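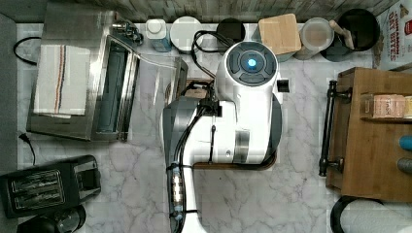 White marble-patterned countertop with gray and faintly purple veining.

4 min read

Marble-look counters: quartz or laminate for a kitchen that gets used?

fennelpot
June 6, 2023
We're redoing the kitchen in a house we plan to stay in. I've got it down to two, both white with gray veins. One is the Skesden quartz, the other is a laminate from Utdale with a similar pattern. We need 16 feet of counter total, no island. The quartz quote is a lot higher, and that's before the sink cutout.

We cook every day, two kids, lots of tomato sauce and turmeric. I don't care about resale. I want to know what each one looks like after five years. Real marble is out, my sister has it and she's always running for a coaster.

gravelroad_MN
Quartz. We've had a white one for six years and it still looks like it did when it went in. Turmeric left a yellow ring once and it came off with baking soda paste after sitting for an hour.

Don't put hot pans on it. People think it's stone so it can take anything. The resin can't.

odd_sock
I'd go the other way. Laminate has gotten a lot better and the price gap is huge. Ours was $800 for the whole kitchen, put in ourselves over a long weekend. If it looks bad in ten years I'll tear it out and do it again and still be ahead.

gravelroad_MN
@odd_sock what did you do at the sink? Every laminate counter I've ever seen went bad at the sink first. Water gets in at the edge and the particle board swells up.

odd_sock
Drop-in sink, silicone under the rim, and I sealed the raw edge of the cutout with two coats of oil-based poly before setting it. No swelling so far. The swollen ones you've seen probably had the cutout left bare. Most installers skip it.

plumbline
I install both. Odd_sock is right about sealing the cutout. I'd still say quartz if you want an undermount sink. You can do undermount with laminate but I won't warranty it.

One thing about patterns. Look at the full slab or full sheet before you sign. Laminate repeats. On a long run you'll see the same vein come around again, and once you've seen it you'll always see it. Quartz can repeat too, on the cheaper lines. The 4 inch sample tells you nothing.

fennelpot
The repeat is a good point, I hadn't thought of it. The Utdale rep said the sheet is 148 inches. One wall is longer than that so there'd be a seam as well.

plumbline
If the wall is longer than the sheet, put the seam well away from the sink and the dishwasher. Steam from the dishwasher opens seams. On an L-shaped kitchen I put it at the corner miter when I can.

Get the exact length before you order. I've seen someone measure 144, order to that, and then find the wall was 176 because they forgot the part behind the fridge.

KettleOn
Has anyone mentioned color yet? White with gray veins can go pink or purple depending on the light. We picked ours under the store's lights and at home with warm bulbs the veins look lavender. I don't hate it, but it fights with our cream cabinets. Bring the biggest sample they'll lend you and leave it out for a couple of days.

fennelpot
Yes, the quartz sample does that in the morning – a bit purple by the window and plain gray at night. My husband says he can't see it.

odd_sock
He'll see it when the cabinets go in.

tarragon77
Going to disagree with most of the thread. Don't get a marble look in anything. It's already dated and it shows every crumb. A mid-gray speckle hides more and you'll wipe it half as often. We did Akisach in a plain gray and I've never regretted it.

gravelroad_MN
White doesn't show crumbs any worse than black does. Black is the bad one, every water spot dries on it. The veins help break things up.

tarragon77
Coffee grounds on white. Every morning.

KettleOn
I like seeing the crumbs, I'd sooner know they're there.

plumbline
Finish matters more than color for that. Matte shows fingerprints and grease, polished shows streaks. In laminate, stay away from high gloss on a work counter. It scratches in the first year and you can't buff it out.

fennelpot
Thanks all. Leaning quartz on the sink wall and laminate on the short side where the toaster and the mail pile live. Is that a bad idea? The patterns are close but not the same.

plumbline
Close but not the same looks like a mistake. Either match them or make the short side something different on purpose. Butcher block would be fine there.

odd_sock
Second the butcher block. Sjöberg has it in the stock lengths and it's cheap. Oil it before it goes in, both sides.

gravelroad_MN
Both sides, yes. Ours cupped because I only did the top.

fennelpot
Going to price it. The contractor wants an answer this week and the cabinets won't be here until October anyway, so I don't see the rush.

plumbline
There isn't one. They can't template the quartz until the base cabinets are in and level.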